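Noise floor on the second Fereck session
Posted in September by Mayu Minami

The transfers from the second Fereck session are done. There are 229 takes on the drive, most of them under a minute, and I have kept 2 of the long improvisations whole. The viola was tracked in one room at Prenton with a single ribbon microphone, and the electronics went straight into the desk. I would do the viola the same way again. The electronics I would not.

The trouble is a steady tone at 312 Hz, low in level, on every electronic track and on none of the acoustic ones. It sits just above the open D string, so any quiet passage with both instruments in it sounds slightly out of tune. A narrow cut removes the tone but also thins the viola when applied to the mix, so it has to be done on each stem before anything is summed. 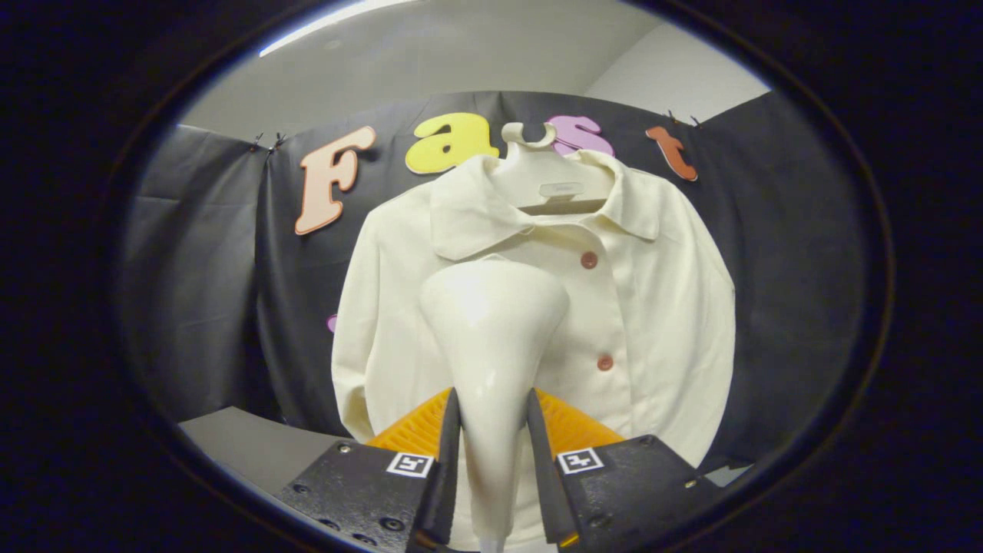 Takeda wrote back after the first rough mix to say that the tone bothered him less than the reverb, which he thought was far too long for the slow piece, and that he would sooner have a bit of hum than hear the bow noise smeared over the next bar. I have shortened the tail and rolled off the return above 3635 Hz. The bow noise is now where it was played. The slow piece loses some width, and I can live with that.

For the tone itself I swapped the cables first, with no change, then ran the synth from a separate supply. The level dropped but the tone stayed. A transformer box between the synth and the desk is next – I have one on loan until the end of the month.

Track order is still open. Jukis wants the solo viola piece first. I have it fourth, after the loop study, where the change in level is easier to manage. The masters will be at 24 bit, with no limiting on the viola pieces and a light touch on the rest.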